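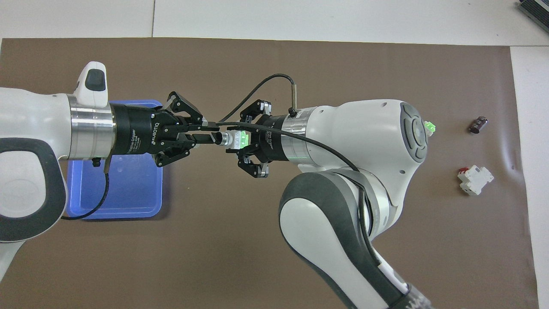 *Cable plug and blue tray, brown mat.*

## Small electrical parts, sorting bench

This page belongs to the spring clear-out at the Trerley workshop, where the loose electrical parts are being gone through before the shelving is changed. The stock came over from the old Carard store in 69 cartons, most of them unlabeled, with plugs, relays, breakers and terminal strips mixed together. Sorting began on 1 March 2021 and takes up the white table by the window.

The brown mat stays down for all of it. Small parts roll on the bare table and the mat holds them well enough, wrinkles and all. Plugs are checked for bent tips and cracked housings, then go to one of three shelves:

- plugs and connectors, top shelf
- modular units, middle shelf
- anything that can't be identified, bottom shelf

The bottom shelf is filling fastest. Raphaël Vasseur keeps the list for it and would like to hear from anyone who knows the older Macaraeg part numbers — the ones ending in 7 in particular, which don't match the catalog we have.

Cables are a separate job. They get coiled, tied and hung on the back wall by length, and we won't start on those until the cartons are empty.

*Five small components on the mat, with the tray to the right. The white block at the upper left of the group has a red part low on its front.*

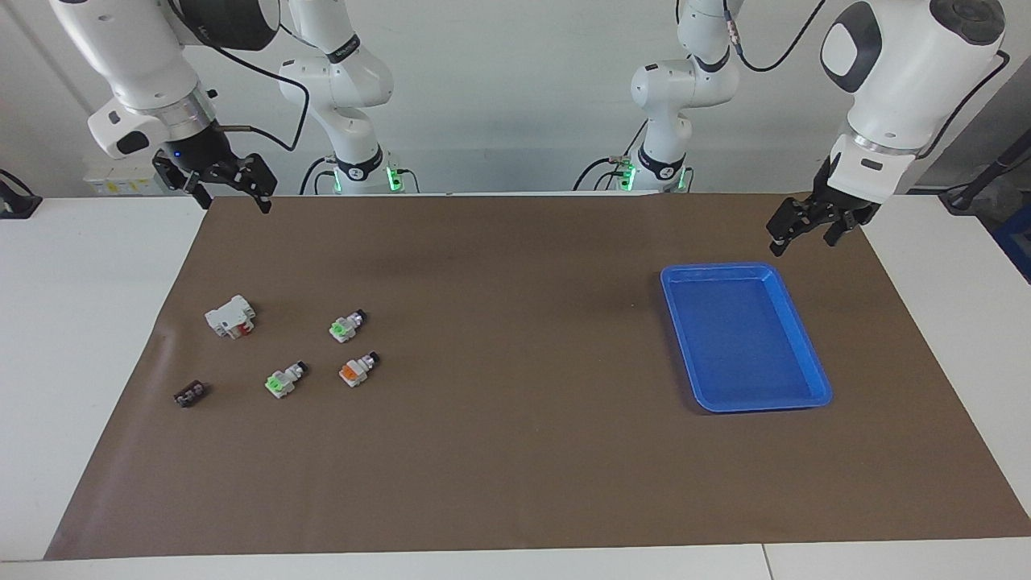

Babatunde Nnaji wrote in to ask that the modular units not be stored by color. He says the old store tried it and ended up with different ratings in the same bin, because two suppliers used the same red. He would go by the rating printed on the side and keep a spare bin for the ones that have worn off.

The middle shelf has been relabeled by rating. It now has nine bins, and the last one is for worn labels. Lids for the bins are on order from Rindomico.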